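Section 4: Laying out the play kitchen

By now the unpacking is behind you, and the nice part begins. Your Zorkcombe kitchen set can be arranged in all sorts of ways, but we suggest you try ours first and move things to suit yourself once you have lived with it a little while.

1. Wipe down the table with a soft, dry cloth. Any flat table will do, as long as it doesn't rock when you lean on it.

2. Unroll the pink mat and let it rest until the corners lie down by themselves. If it has been rolled up in the box for a long time – the sets that go out in December often have – leave it overnight with a couple of heavy books on top.

3. Put the white toy appliance on the table with its little window where you can see it. Leave enough space in front for two pairs of elbows.

4. Set out the frying pan with its lid on, and turn the handle in toward the middle of the table.

5. Fill the basket with whatever food you won't be cooking right away. It needn't be tidy, and a few pieces can stay out on the mat, such as the egg and the eggplant.

6. Bring the kitchen scale to the table last of all, and stand it flat, well clear of the mat.

Note: The scale is a proper one and not part of the toy food pack. Please read Section 6 before you switch it on for the first time.

Caution: Small pieces of toy food are not suitable for very young children. Check all 63 pieces against the packing list and put away any that worry you.

The play kitchen and the scale side of the table:
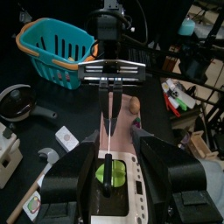
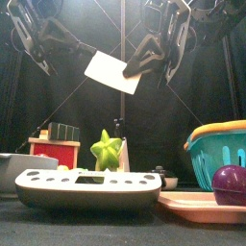
7. When play is over, put the food back in the basket first and the pan on the shelf after that. The mat can be rolled up again, pink side out, and tied with the ribbon it came with.

Note: Should a piece go missing, spare food is sold in bags of 12 under the name Heston. Ask for part 317, and keep the bag label for when you need to order more.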